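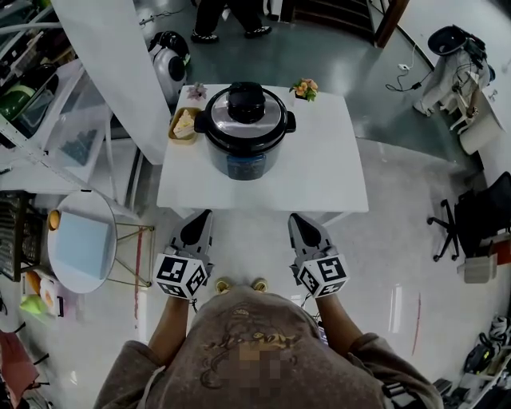
Shop Floor & Back Office > Work Talk > Automation at your job: what changed for you?

Started by pinto_bean_62, May 2019

pinto_bean_62
We got told at the morning meeting that the packing side of our building is going over to arms by September. I'm at Larkard, the Wustdale site, kitchen goods returns and repack. What I do all day is open the box, check that the lid and the cord and the booklet are in there, wipe it down, put it back nicer than it came. They say there are no layoffs and we'll be "moved to teaching." A few of us already do half shifts with the hand grippers, picking stuff up and setting it down so the arms can learn it. It's fine I guess?? My wrists don't love it. Has anybody here been through this, and what did your day look like a year later? Not looking for a fight, I just want to know what to ask before I sign the new job sheet.

mossyboots
Been through it! We do small appliances too and I've been on the teaching side since last fall. First thing to ask is whether your pay grade moves with you. Mine didn't for the first four months and then it did, with no back pay. The work is slow in a way packing never was. You do the same lid 200 times and if you rush it they toss the whole batch and you do it over. I thought I'd hate it and I kind of like it (my feet like it a lot, I used to walk miles a shift). The part I miss is talking. On the line we talked all day long.

graveyard_greg
"Moved to teaching" is a nice way of saying you train your replacement. Sorry, but somebody has to say it. What happens when the arms know how to do the lid?

mossyboots
They give you a different lid lol. We've got 383 items on our list and people keep returning weird stuff.

graveyard_greg
And when the list runs out?

mossyboots
I don't know. I didn't know how long the line was going to last either.

idilia_line4
I'm at Idilia, we went over two years ago, so maybe I can help with the year later part. There were 61 of us in repack and there are 20 in repack now. Most of the rest went to receiving or to the teaching room, and a handful took the money and left. So greg isn't wrong, but it wasn't a massacre. The ones of us still in repack get all the stuff the arms choke on, meaning anything sticky, anything in a bag, anything with a cord somebody tied in a knot. It's harder work than before because the easy boxes used to be your breather and now there aren't any easy boxes. Ask about the rate. They left ours where it was with the easy ones taken out, and it took us most of a year to get that fixed.

pinto_bean_62
Oh wow, the rate thing would never have crossed my mind. Writing that down. Did anyone have wrist trouble with the grippers? By the end of a half shift my thumb is done.

mossyboots
Yes. Ask for a swap every 40 minutes, and get it on paper. Our lead was good about it but then leads change. Also try holding your elbows in closer, I was reaching way out for everything the first few weeks.

ristic_fan
Our grippers have a Ristić grip on them, fatter handle, and it helped me a ton. Small hands might not like it though.

graveyard_greg
Love that the advice is "get a fatter handle."

ristic_fan
She asked about her thumb, greg.

idilia_line4
One more for your list. Ask if going to teaching counts as a transfer or a new hire. A couple of our people lost their vacation days over that and had to fight to get them back.

pinto_bean_62
Ok so I've got pay grade, rate, swaps in writing, transfer or new hire. Greg, I'm putting yours on there too, what happens after the list runs out. I'll ask it in front of everybody and report back.

graveyard_greg
Respect. Tell us what face they make.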